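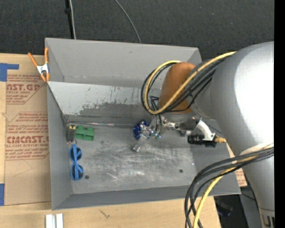 How to get a whole household's worth of small stuff sorted in one evening

By Ye-rin Shin
February
41 shares - 5 comments

I love a good tidy, I really do, but I used to be hopeless at the small things. Coats have hooks and books have shelves. It's the rubber bands, odd buttons, spare keys, toy bits and half-used birthday candles that drift into every drawer of the house and breed there. Last winter I finally found a way of dealing with them that I enjoy (yes, enjoy!) and I've now done it in my own flat, at my sister's and twice at Hyun-seo Kwon's place on Bernholm Road.

You need one evening, a clear table and a few containers. Friday works well for me, with the radio on and something in the oven.

What you need

A wide, shallow tray for tipping things into. A roasting tin or a big baking tray is perfect.
A handful of small pots or jars. Old yoghurt pots are fine for now, so please don't buy anything yet.
One bag for rubbish and one for giving away.
A kitchen timer, or your phone.
A damp cloth.
A pencil and some paper labels.

Step 1: Collect, don't sort

Set the timer for 60 minutes and go round the house with a carrier bag. Kitchen drawer, hall shelf, bathroom cabinet, the bowl by the front door, the pocket of that one coat. Anything smaller than your hand that doesn't obviously live where you found it goes in the bag. Don't stop to decide about any of it. I find this part great fun, a bit like a treasure hunt, and children are brilliant at it.

Leave out medicines, batteries and anything sharp. Those want a careful look of their own, in good light, with no small people helping.

Step 2: Tip out a little at a time

My first go went wrong right here. I emptied the entire bag on to the table, stared at it, and went to make tea for half an hour. So tip out a couple of handfuls and leave the rest in the bag where you can't see it. A tray with sides makes a huge difference too - beads and screws stay put when you push things about.

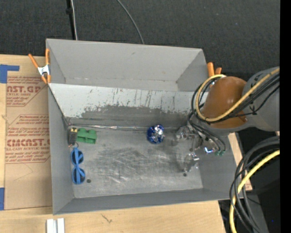 Spread that first lot flat with your palm so nothing is hiding under anything else. Then pick up whatever your eye lands on first. Go with it, even if it's silly. The easy things get you moving, and once you're moving the harder ones feel much less like homework.

Step 3: Make piles by where things will be used

This was the big change for me. I used to sort by what things were: all the metal bits together, all the string together. It looked lovely for a week. Then I needed picture hooks and couldn't remember whether I'd called them metal bits or wall bits.

Now I ask where I'll be standing when I want it. Picture hooks go with the hammer. Birthday candles go with the cake tins. The tiny key for bleeding the radiators hangs on a nail by the boiler, and I can't tell you how pleased I am about that every single time I walk past it.

Write a label for each pile as it appears, in pencil, and be ready to change it.

Step 4: The maybe pot

You will find things you can't name. Put them in one pot marked Maybe, and only one. When it's full, something has to leave before anything else goes in. I write the month on the lid and have a look through when the clocks change. Last time I kept 2 things and let the rest go without a pang.

Step 5: Wipe and put away tonight

Wipe the drawers while they're empty, then put every pot where it's going to live before you go to bed. Do stick to this one! A pot left on the table overnight will have a receipt, a hair clip and a pen lid in it by breakfast.

Live with the yoghurt pots for a fortnight before you get proper boxes. By then you'll know which ones you reach for and how big they need to be. I ended up with far fewer than I'd planned, mostly old jam jars, plus a flat tin for sewing things that I'd had all along.

Keeping it going

I do a quick five-minute round on bin night. Anything homeless goes into the bowl by the door, and when the bowl is full it gets the tray treatment, with a biscuit.

Comments

Lachlan Swanson
Did the kitchen drawer last night and found the allen key for the cot. The cot went to my cousin's years ago.

Kyu-ri Cho
Sorting by where you use it is so clever. What do you do about things you use in two rooms? Scissors, tape?

Ye-rin Shin
Two pairs of scissors! One roll of tape in the kitchen, and I walk.

Si-eun Heo
My maybe pot is a maybe bucket. Working on it.

Hyun-seo Kwon
Can confirm the second visit was needed. Come back soon, the hall shelf misses you.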